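How a Caucus Works

A caucus is a meeting where people choose the candidate they want their party to run for office. It is different from a primary. In a primary, a voter marks a ballot, turns it in and goes home. In a caucus, voters come to one place at one time and stay until the count is finished.

Rules differ from state to state. The steps below describe one common kind, using a made-up town called Tekleab.

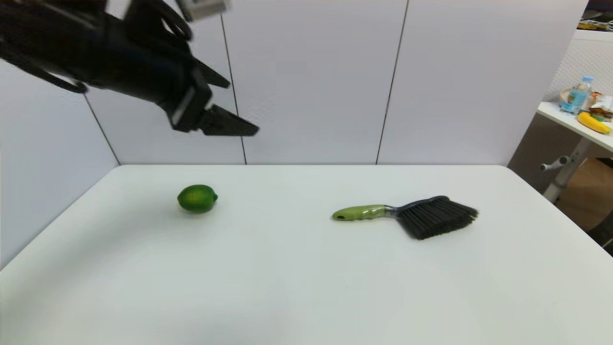
A lime on a white table.

Step one is check-in. The doors in Tekleab open at 6 p.m. Each person gives a name and address, and a worker looks for them on the list of party members. At 7 p.m. the doors close. Anyone already in line may still come in. Suppose 200 people check in.

Step two is the first grouping. People who like the same candidate stand in the same part of the room. A person who has not decided can stand in the undecided group. The chair of the meeting then counts each group.
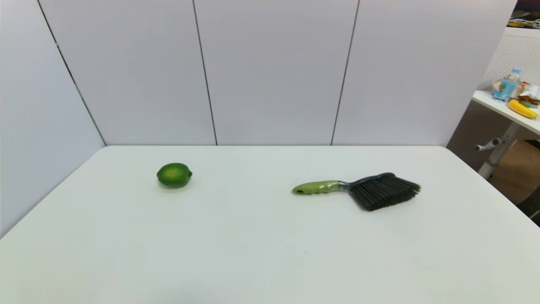
Step three is the viability test. "Viable" means big enough to continue. If the rule is 15 percent, a group in a room of 200 needs 30 people. A group with 29 is not viable. Its members may join another group, or they may go home.

Step four is the second grouping. Members of the viable groups try to persuade the others to join them. Talking is allowed, but paying someone to switch is against the law. When time is up, the chair counts again.
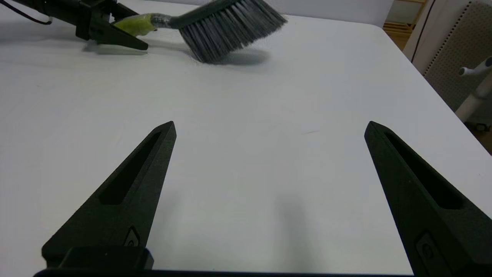 Step five is choosing delegates. A delegate is a person who speaks for a group at the next meeting, usually at the county level. Bigger groups get more delegates. If Tekleab has 4 delegates and two groups of 100 people, each group gets 2.

Words to know

Ballot: the paper or screen used to vote.
Chair: the person who runs a meeting.
Delegate: a person chosen to act for others.
Precinct: a small voting area.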